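Why Do Climbers Put White Powder on Their Hands?

Walk into any climbing gym and you will notice two things. One is the smell of shoes. The other is that half the people in the room look as if they lost a fight with a bag of flour.

The powder is called chalk, although it isn't the kind your teacher writes with. Blackboard chalk is mostly gypsum or a soft white rock. Climbing chalk is magnesium carbonate, and gymnasts and weightlifters use it too. Please don't eat either one.

What does it do?

Your palms sweat. They sweat when you are hot, and they sweat even more when you are scared, and this is a poor piece of planning on your body's part, given that scared is exactly when you want to hold on. Sweat makes a thin layer of water between your skin and the hold. Chalk soaks up that water so your skin can grip.

More is not better, though. A thick coat of chalk works like sand on a sidewalk -- your hand slides around on the loose grains. Climbers who know this blow on their fingers before they start. Climbers who don't know it make a large cloud and then fall off.

Does it come in different kinds?

Yes. There is loose powder, there are solid blocks you crumble yourself, and there is liquid chalk, which is powder mixed with alcohol. You rub the liquid on, the alcohol dries up into the air, and the chalk stays behind. The climbing wall at Mudgway allows only the liquid kind, after somebody dropped a full bag from the top. They were still finding it in December.

You can also buy a chalk ball, a little cloth sack with powder inside. You squeeze it and a bit leaks out. Ernix sells one that weighs 2 ounces and is shaped like a potato, for reasons Ernix has never shared.

Where do you keep it?

On the climb, in a small bag tied behind your waist. At home, in a closed tub or a drawer, well away from black sweaters. 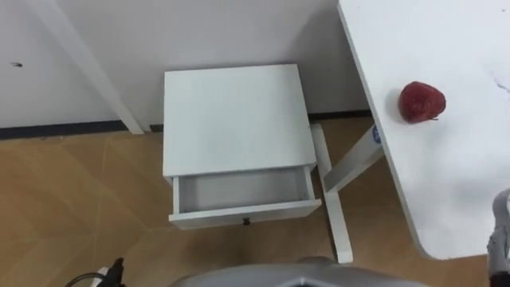
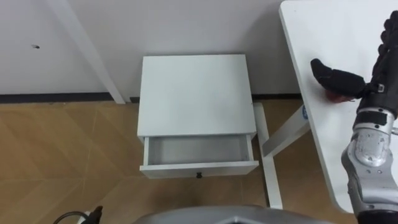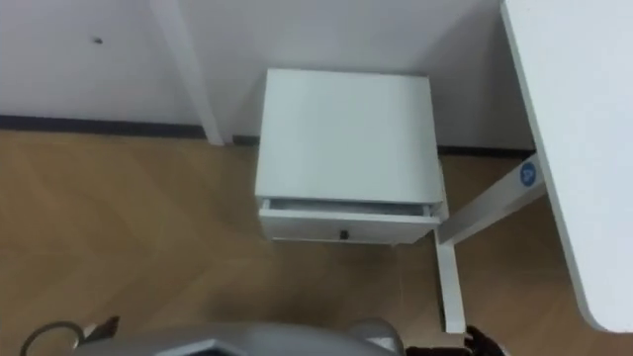 Keep the lid on tight. Chalk pulls water out of the air as well as out of your hands, and a tub left open in a steamy bathroom turns lumpy.

Is it bad for the rock?

It can be. Outdoors, chalk builds up on the popular holds until they are slick and caked, and the cliff ends up covered in white dots. The sandstone at Temitz has one route with 129 feet of them, like a join-the-dots puzzle for giants. Rain washes some away, but not under overhangs, where rain can't reach. So climbers carry a soft brush and scrub the holds when they finish. It should never be a wire brush, which scratches the rock.

Some places ask you not to use white chalk at all. At Flitum you may only use chalk colored to match the cliff. It works the same way, and it turns your hands a sort of old-brick orange until bath time.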